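Comparison of Two Gripper Models and Two Controllers for Picking Irregular Objects from a Soft Surface in Simulation

Student project report, November

Abstract

This report compares two simulated grippers and two arm controllers on a pick task in which the objects lie on a couch. The grippers are a parallel two-finger model and an underactuated two-finger model. The controllers are a joint-space position controller and a Cartesian impedance controller. Each of the four combinations was run on the same set of starting layouts. The underactuated gripper with the impedance controller gave the most completed picks. The choice of controller had a larger effect than the choice of gripper.

1. Background

Most pick tests used in our course place boxes or cylinders on a flat table. Under those conditions a position controller works well. The table height is known, the object has two parallel sides, and a small height error costs little. The goal of this project was to find out how much of that performance remains when the support surface has seams and raised sections and the objects have moving or projecting parts.

The project was built on Tindex, the simulation package used in the course labs. The controllers were written on top of Halim, a small control library maintained by last year's students. The parallel gripper model came from the Vekimach part set. The underactuated model was drawn for this project and is called Mamia below.

2. Task and Scene

The arm stands on a low platform next to a couch and has to reach over the edge of the seat. One object is named as the target at the start of each run. The arm must close on it, lift it clear of the fabric, and hold it for 12 seconds. Other objects are present and may be touched, but a run is marked as failed if the target is dropped or if the arm stops on a force limit.

The main target is a winged corkscrew. It was chosen for three reasons. Its two lever arms spread away from the body, so the outline is wide but most of that width is open space. The loop handle offers a gap that a finger can enter. The collar is the only part with a compact cross-section, and it is also the part closest to the center of mass in our model.

Layouts were produced by a script that varies object position and heading. The same 20 layouts were used for every combination, with five repeats per layout, giving 100 runs per combination. Small noise was added to the reported target position in each repeat. Lighting and room furnishings were left at the package settings, and no attempt was made to simplify the background for the camera.
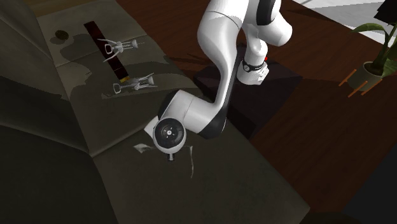 Figure 1. Simulated arm working over the couch surface. Two winged corkscrews lie near the dark red-brown strip.

The layout in Figure 1 is one of the harder ones. The upper corkscrew lies across the strip, so its height above the fabric is set by another object, and the strip can shift when the corkscrew is pushed. The lower corkscrew is just past the golden tip of the strip. The lever arms of the two tools spread in opposite directions, although both loop handles point the same way. A grasp planner that uses only the handle heading will therefore treat the two as equal and will bring a finger down on a lever arm in one of the two cases. This happened often in early runs and led to the change described in Section 4.

3. Grippers

3.1 Parallel gripper (Vekimach). Both fingers move in a straight line and stay parallel. The finger pads are flat. Opening width is commanded directly, and closing stops when the set force is reached. The model is stable and cheap to compute.

3.2 Underactuated gripper (Mamia). Each finger has two links driven by one motor, with a spring at the outer joint. When the inner link meets the object, the outer link continues to close. The fingertips move on an arc, so the tip height changes during closing. This had to be included in the approach height, and an early version that ignored it pressed the tips into the fabric on every run.

The two models were given the same mass, the same pad friction, and the same maximum closing force. They were not given the same opening width. Mamia opens slightly wider, and we could not reduce this without changing the link lengths. This should be kept in mind when reading the results.

4. Controllers

4.1 Position controller. A joint path is planned to a point above the target, then straight down to the grasp height. The arm tracks this path with high stiffness. If contact force at the wrist passes the limit, the run ends.

4.2 Impedance controller. The same path is used, but the last part of the descent is tracked with low stiffness in the vertical direction. Sideways stiffness is kept high. When the fingers touch the fabric the arm gives way, and the gripper is allowed to close while lightly resting on the surface.

Both controllers take their grasp point from the same planner. After the early runs, the planner was changed to find the collar first and then choose a wrist angle that keeps both fingers away from the lever arms. The change was made before the counted runs began. None of the early runs are included in the results.

The vertical stiffness was tuned by hand on layouts that are not part of the test set. Low values let the arm sink under its own modeling error. High values gave the same behavior as the position controller. The final value was held fixed for both grippers.

5. Results

Completed picks were ranked as follows, from most to fewest:

Mamia with impedance controller
Parallel gripper with impedance controller
Mamia with position controller
Parallel gripper with position controller

The gap between the second and third entries was the largest in the list. Within each controller, the gap between grippers was smaller, and for the position controller it was small enough that we would not claim a difference without more runs.

Failures fell into different groups for the two controllers. With the position controller, most failures were force stops during the descent. These were concentrated in layouts where the target lay close to a seam or to the raised section of the couch. With the impedance controller, force stops were rare, and most failures were slips during the hold.

Slips also differed by gripper. The parallel gripper tended to let the corkscrew rotate around the line between its pads, with the handle end dropping first. Mamia resisted this rotation better when the inner links were in contact. When only the outer links made contact, it was no better than the parallel gripper.

Over the whole project, including tuning and discarded runs, 1,467 runs were logged. The joint positions, wrist force, and finger opening were saved for each one. These logs were used to check the failure labels by hand, and several runs first labeled as slips were found to be cases where the finger had never closed on the collar.

6. Limits of the Work

The couch is modeled with a stiff contact surface and a soft contact layer. It does not fold or bunch up when pushed. Real fabric would probably be dragged between the fingers in some grasps, and neither gripper was tested for this.

The corkscrew is modeled as one rigid body. On a real tool the lever arms move when pushed, which could help or harm the grasp. We expected to add the joints but ran out of time -- the contact solver became unstable with the small link masses, and reducing the time step made a full set of runs too slow for the lab machines.

The target position was taken from the simulator with added noise. No camera-based detection was used in the counted runs. A short trial with the overhead camera showed that the arm itself hides the target during much of the descent, so a wrist camera would likely be needed.

7. Recommendations for the Next Group

Change the controller before changing the gripper. The impedance controller took less work to add than the Mamia model and gave the greater improvement.

Match the opening width of the grippers before making any new comparison. Longer inner links and a narrower palm should allow this.

Record the contact link for each finger as a separate log field. We had to work it out from finger opening, and the method fails when the object is thin.

The layout script, both controllers, and the Mamia model files are in the shared course folder. The scripts expect the lab version of Tindex and will not load in the newer one without changes to the contact settings.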